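Home | Journal | Archive | About

Filed under: Work notes, Automation

December, evening

Second full week with the Grostlow line running on both shifts. The folding station is down to two people from five. The other three went to intake, where garments still arrive in sacks and have to be turned right side out, buttoned and sorted by hand. Intake pays the same. It is harder on the wrists.

Throughput on the folder was 553 pieces per hour at the last check before lunch. The rated figure on the Stoller sheet is higher, but that assumes flat T-shirts with no drawstrings. We do hotel laundry and rental workwear at Piltgate, so half of what comes through has a hood, a zipper or a reflective strip. The folder rejects these to a side bin and a person folds them. Rejects today came to 212 by 2:00 p.m., most of them jackets.

Wumpini Agbenyega keeps the reject log and has started writing the cause next to each entry. Sleeve under body is the most common. After that comes collar not found, then double pick. She asked for a column for "machine was fine, I was slow," and the supervisor left it out of the form. I would have kept it. Without it every stop gets charged to the equipment, and then Essien sends a technician for nothing.

What has changed for me is mostly pace. On the old tables I set my own order and did towels when my back was bad. Now the belt decides, and my job is to look at the panel, clear the bin and reset the gate. I know the fault codes better than I know who is on the late shift. Fault 9 is the photo eye. Wiping it with a dry cloth clears it most times.

Training for the handheld work is separate. Those sessions cover garments on soft surfaces, which the folder cannot do at all. A dark top on a duvet is a different problem from a shirt on a belt. The fabric under it moves too, and creases in black cloth are hard to pick out with a window behind the bed. 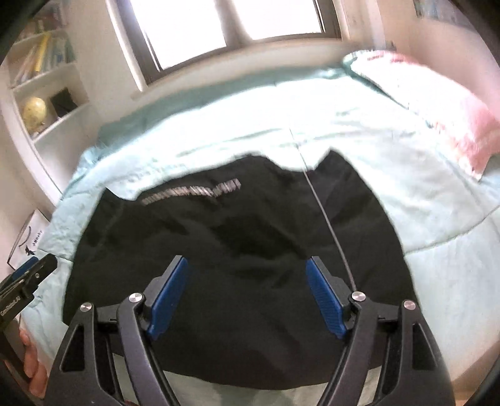 I put my name down for more hours of it. The rate is a little above the line rate and there is no belt. The open question is what the hours lead to. If the jackets can be handled by machine, the side bin goes away, and the side bin is the last folding job we have. I asked about this at the shift meeting and was told intake would absorb people. Intake has three new people already and one working scale.

To do tomorrow: ask for the second scale again, return the gate key, copy the log before the sheet is replaced.

2 comments | Share | Older entry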